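# Chapter 6. When the Crowd Comes to the Station

In the town of Sternska, on an evening in December, 200 people stood in front of the district police office. They wanted to know why a young trader had been kept in a cell for two nights without charge. By ten o'clock the gate was broken and 42 persons had been arrested. The next day, 2,000 people came.

This chapter studies what happens between the police and a community in such hours. We do not ask first who was guilty. We ask which decisions were made, by whom, and what information each side had at the moment of deciding.

Bongani Shezi, who studied the events at Sternska, describes the station as "a house with one door". By this he means that all complaints had to go to the same officers against whom the complaints were made. Yannick Pichon does not fully agree with him. For Pichon, the rumors which passed through the market in the afternoon had more weight than the complaint system — and the police answered them too late. Both views are presented in Section 6.2.

After the unrest, the regional council asked for a public inquiry. Its report is used in many places of this chapter, together with the reports from Revinley and Duggan, two towns where a similar protest ended without damage. The student should read the three reports side by side and note the hour of each first public statement.
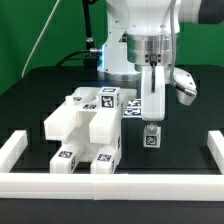 *Figure 6.1. A white robot arm holding a small white cube above a black tabletop.*

Before you continue, review the terms *custody*, *charge* and *public order* from Chapter 5. They are needed already in Section 6.1, which begins with the legal limits of detention.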